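Budget for a small gripper arm that handles clear plastic and glass?

Posted November 4, 2019 by Carnport

Hello all. I must write a purchase plan for our office and I have 2,860 dollars for the gripper side, the arms not included. The work is cups, bowls, spoons and ice. 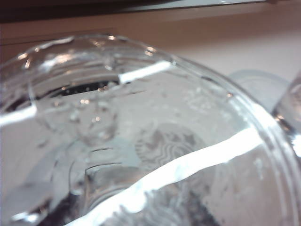 My worry is the wrist camera. With clear plastic, the glare can be very strong. Should I pay for a better camera first, or for softer finger pads? I must send the plan before July.

Rerik

I would divide the money like this:

1. Finger pads. Take two sets, because thin cups need soft contact. We paid 70 per set.

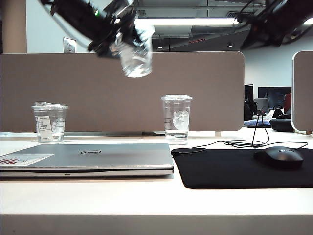 2. Wrist camera. Ours was 363 with the cable, and a polarizing filter costs 21 more. Try the filter before you change the camera.

3. Keep the remaining money for repairs. We spent more on cables than I had planned.

Lim

just buy the cheapest camera and fix the lights

Nostusness

I do not fully agree with Lim. Better lights help with cups, but glass is more difficult. Ask the seller for a test with your own objects before you pay.
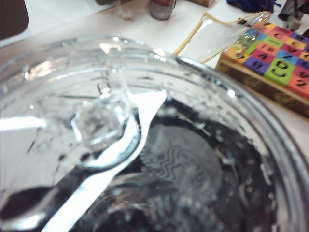 Glass bowl with a white plastic spoon inside

If the seller refuses the test, I would look for another one.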